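Print | E-mail this page
Reading time: 4 minutes

Room Care, Unit 4: The Occupied Room
Handout to read before the practical

Most of you will have been told there is one correct order for doing a guest room. I've seen the chart too. The Evard manual has it on the inside cover, the Tresthorpe training pack has it as a poster, and the two don't agree about when the trash goes out. I would be more impressed by either if it said how the order was arrived at. Neither does.

So treat this unit as a set of claims to be tested. Where I give a rule, ask what it's for. If you can't find an answer, write that in your log and we'll argue about it.

1. Look before you touch

The occupied room differs from the checkout room in one way that matters: the things in it belong to somebody who is coming back. A shirt on the sofa is a shirt on the sofa. You may fold it if house policy says so, and plenty of houses say so, but I have my doubts. A folded garment tells the guest it has been handled. Some like that and some don't, and the comment cards I've been shown on the subject were collected by the people selling the folding service.

Soft toys are the same problem with more feeling attached. The old advice is to prop them on the pillow. Put them back where you found them unless your supervisor wants it otherwise.

2. Trash or property?

Floor litter is the easy end of this, or it should be. Snack wrappers are trash. Empty bottles are trash. A bottle with something left in it is, by most house rules, the guest's, even on its side on the carpet. A crumpled paper bag gets opened and checked before it goes anywhere. The Dridutthorpe guide says to "use judgment," which I take to mean they couldn't agree.

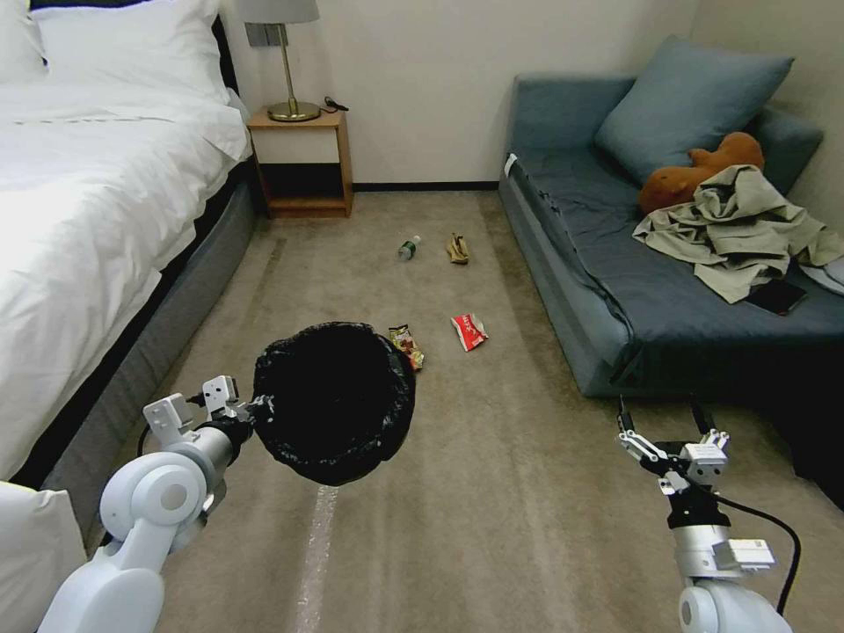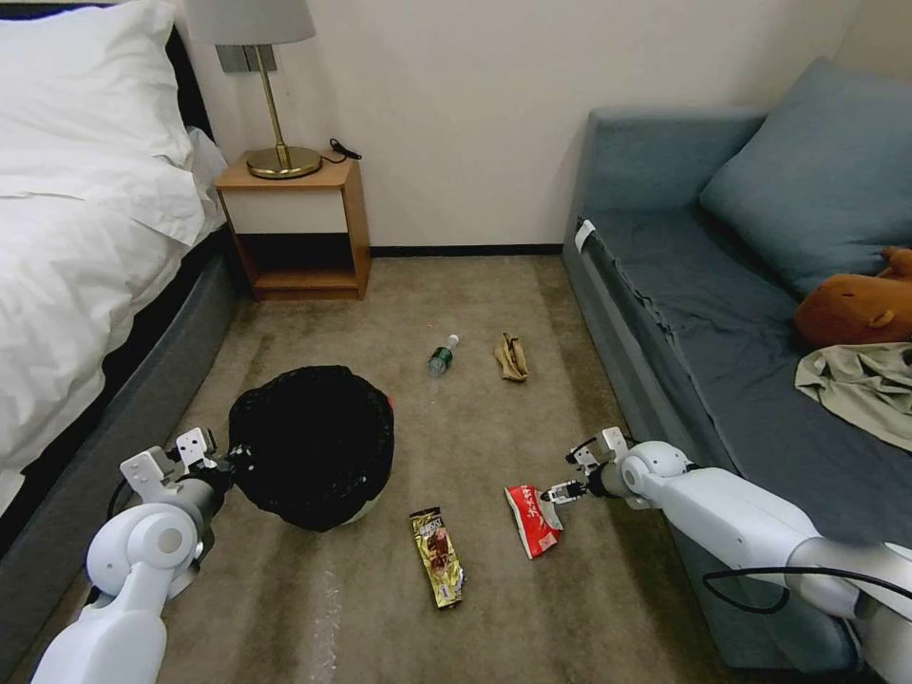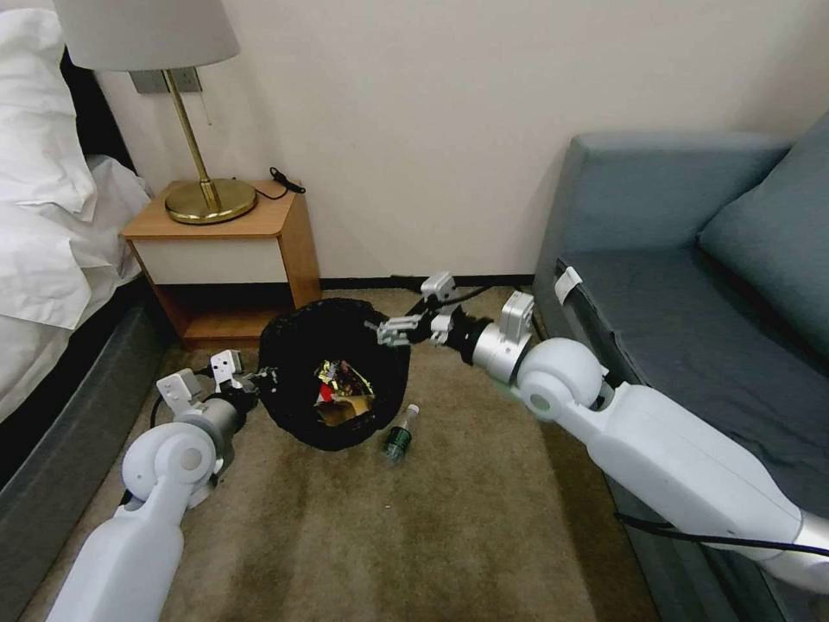 Bed on one side, sofa on the other, a strip of carpet between them.

3. Where the bin goes

The usual teaching is that you carry litter to the bin. In a narrow room I'd take the bin to the litter, and set it down where you can reach most of the mess without walking back and forth. Soft-sided mesh bins are light enough for this but they sag and tip, so steady the rim with one hand while you drop things in. Then look at the floor right beside the bin. Bottles roll, and that is where they get missed.

4. Carpet

Don't write "carpet clean" in the log when you mean "litter picked up." Those are separate lines. Marks only show once the wrappers are gone, and beige hides less than the catalog promises. The Jin spot cleaner is sold as good for 4000 treatments per case. Divide that out yourselves and tell me if you believe it. Blot, don't scrub, and report anything that doesn't lift.

5. The bed and nightstand

If the guest has slept in it, straighten and smooth. Full linen change goes by the house schedule. On the nightstand, dust around the lamp base and leave chargers and cords where they are. Check the open shelf even when it looks bare, especially the back of it, which is dark in most models.

6. Timing

You'll hear that a stayover room takes 20 minutes. Ask whose room, and who held the watch. For the practical, record your own start and finish and don't round them.

Before class: read pages 64 onward in the course reader and bring a blank log sheet. The practical is in room 2219. Flat shoes, please.

Print | E-mail this page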